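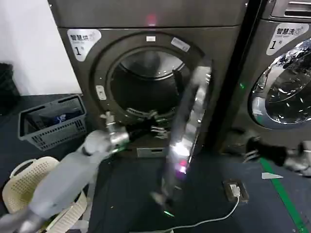 Dryer 1, with its door open.

Feb 28, 2020
By Grarka Travel Staff

Yiğit Bozkurt has been walking the high lakes above Plesell since he was a teenager, and he still talks about them like somebody who found them last week. "You come over the last bit of scree and there's Mengal, all of it, with the ice still hanging on at the far end," he says. "I've had grown men sit down on their packs and not say a word!"

Bozkurt guides small groups on foot, usually two or three people, never more than fit in his tent. The walk he loves best starts in the village of Plesell, follows the Handine river through birch and then bare rock, and crosses a pass at 3000 meters before it drops to Lake Mengal. He allows three days for it. Strong walkers ask him to do it in two, and he mostly says no.

"The middle day is the whole point. You're up high with nowhere to be. You can fish a little, you can lie on a warm rock, you can watch the ibex come down to the salt. If you rush it you've just been on a hard walk."

The fishing is simple. The trout in the lower Handine are small and dark and live behind every boulder, and Bozkurt carries a short rod and one box of flies. He likes a brown wing, size 14, and he's happy to fish the same one until it falls apart. Up at the lake the fish cruise the edges early in the morning. "Stay back from the water. Farther back than that. People walk right up and wave the rod around, and then they tell me there's no fish in Mengal."
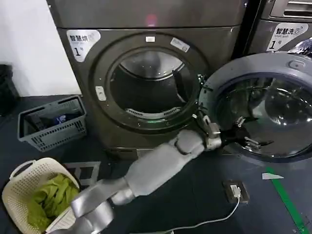

On clothing he has strong views, most of them about wool. He wears the same wool shirt for the whole trip and brings one spare pair of socks, kept in a plastic bag and worn only for sleeping. Cotton stays in the village. He's fussy about boots too, and would take an old pair that fits over anything new in a box. "Walk in them all winter. Walk to the bakery in them, I don't care how you look."

The season is short. Snow sits on the pass well into early summer, and by fall the wind in the upper valley can flatten a tent. Bozkurt likes the weeks in between, when the meadows below the birches are so full of flowers that the path gets hard to see (he has lost it himself, more than once, and laughs about it). He spends February patching gear, tying flies and answering letters from people who want to know if they are fit enough. His test is a long hill with a loaded pack, and then the same hill again the next morning.

He doesn't mind sharing the place. "I want people to come. Come quietly, take your trash home, say hello to the shepherds. They were there before any of us and they make very good cheese!"

This year he hopes to try a side valley north of the lake, one he has only ever seen from the pass. There's a stream in it, and he has been wondering about that stream for a long time.

Related stories
Plesell in winter: snowshoe trails for beginners
Tying a simple brown-wing fly
Where to camp along the Handine
How to pack for cold nights up high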